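Belt tips for a two-arm build

Belts are a pain, so start with a stiff webbing one! Lay the shorts flat with the waistband nearest the arms, and let the left gripper pinch the metal end (fabric slides about too much, at least on ours at Meltthorpe). 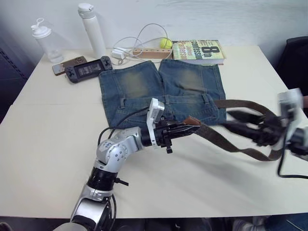

Zastum wrote underneath that slowing the right arm down helped far more than new fingers did, and to leave plenty of slack.

I've tried that since and I'm sold. Oh, and check your elbow screws after about 108 goes, mine had worked loose.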